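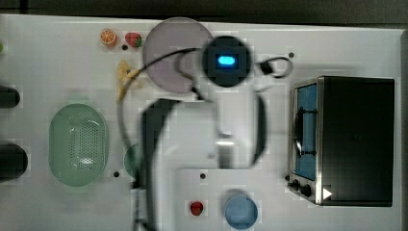
Visual search is the everyday job of finding one thing among many, and it's my favorite topic of the whole course, so forgive the long handout. We do it for hours each day without giving it a thought: keys on a counter, a friend in a crowd, the one ripe avocado in the bin. Some targets practically jump at you. The glowing blue oval in its dark square window is that kind of target for most people, bright and colored against something dark. The four small round holes in the white tabletop are a different story. They have plenty of contrast, black on white, and still many of you will have looked right past them until you read this sentence. Today is about why those two kinds of looking feel so different.

Comfort Aryee
Apr 11, 2021
Perception and Attention, PSY 2049, Week 9

Fast search and slow search

Start with a simple setup. You sit at a screen and a bunch of shapes comes up. Your job is to press one key if there's a red circle and another key if there isn't. Every other shape is a green circle. You press the key quickly, and the lovely part is that it hardly matters how many green circles I throw in. Five, ten, thirty — your time stays nearly flat. We call this pop-out, or feature search.

Now change the rules a little. The target is still a red circle, but the other shapes are green circles AND red squares. Red alone won't help you, and round alone won't help you. You need both together. Suddenly every shape I add costs you time. This is conjunction search, and when you plot the times against the number of items you get a line that climbs.

That slope is the number to care about. It tells you how much extra time each added item costs. When you read a search paper, go to the slope before you look at anything else. A slope near zero means the target is guiding your attention almost by itself. A steep slope means the search is hard going, item by item or small group by small group.

A warning for the homework: the slope and the intercept are different things! The intercept (where the line would cross at zero items) takes in everything that isn't search: seeing the screen at all, making up your mind, moving your finger. If one group is 300 milliseconds slower than another but the two lines are parallel, they search at the same rate. Something else is slowing the first group down. Several of you mixed these up last time, and I did too when I first learned it.

What pops out?

Features with strong evidence behind them:
Color
Motion
Orientation (a tilted line among upright ones)
Size

Features people argue over:
Shininess
Faces
Threatening things, such as snakes

The face question is a fun one, and Volkan Avcı will be leading the discussion on it. The trouble is that a photo of a face differs from a photo of a chair in a hundred small ways, such as brightness, curves and skin tones. If faces are found quickly, is it the faceness that did it, or one of those simpler features riding along? Ask what the other items were. A face among scrambled faces is a much fairer test than a face among houses.

Keep in mind that no feature pops out on its own. It pops out against its neighbors. Red is easy among greens and harder among oranges. And if the neighbors are all different from each other, search slows down even when the target hasn't changed one bit. Two rules to write on your hand before the quiz:
1. The more the target looks like the distractors, the slower the search.
2. The more the distractors look like one another, the faster the search.

Try rule 2 at home with a junk drawer. Finding a paper clip among identical pencils takes no effort. Finding the same clip among batteries, stamps, tape, coins and rubber bands is a chore.

The asymmetry puzzle

I love this one. Draw a page full of plain circles and hide a Q-like shape among them, a circle with a short line through the edge. Easy. Now flip it: a page full of the circles with lines, and one plain circle hidden among them. Much slower! The same two shapes are involved, and the difference between them is exactly the same size both times.

The usual account is that having something is easier to detect than lacking it. The extra line gives your visual system a signal to notice. A missing line gives it nothing. Khrystyna Ivanyshyn asked a great question in section: does this mean we'd be bad at noticing that something has been taken off a shelf? Quite possibly, yes, though memory comes into that one as well, so it isn't a pure search problem. Hold on to the thought until we get to change detection.

When targets are rare

Most lab studies put the target on half of the trials. Real life is seldom so generous. A person checking luggage or reading medical scans may go through a very long run of cases with nothing in them. When targets become rare, people miss more of them, even when they are trying hard and know the risk. They also get quicker to say "nothing there." It looks like a shift in how much evidence we ask for before we quit, along with a habit of the hand that's already moving toward the "no" key.

What helps? Short bursts of practice with common targets and clear feedback seem to bring misses down for a while. Telling people to be careful does very little.

Class exercise

Work in pairs. One person makes 13 displays on index cards using two colors and two shapes, with the number of items changing from card to card. The other person searches while the first keeps time with a phone. Then swap. Plot your times by hand on graph paper, please, and draw the line by eye before you let a spreadsheet do it. Your phone timing will be messy. The climb in the conjunction cards should show up anyway, and when it does it's a real thrill.

Şengül Gezer has spare cards and markers in Room 111.

For next time

Read the Ritar chapter on guided search, up to the section on scene context. Skip the math box unless you're curious. Come with one search task from your own life and be ready to say what the target is, what the distractors are, and which features you think are steering you. Last June's class gave me one about picking eggshell out of batter — eggshell in batter is close to a perfect worst case for rule 1, and I'm still using it.

Questions about the quiz go to me, questions about the plots go to Şengül.

Get new course notes by email. Sign up for the department newsletter. You can unsubscribe at any time.

© 2021 Giltstead Perception Notes | Contact | Back to top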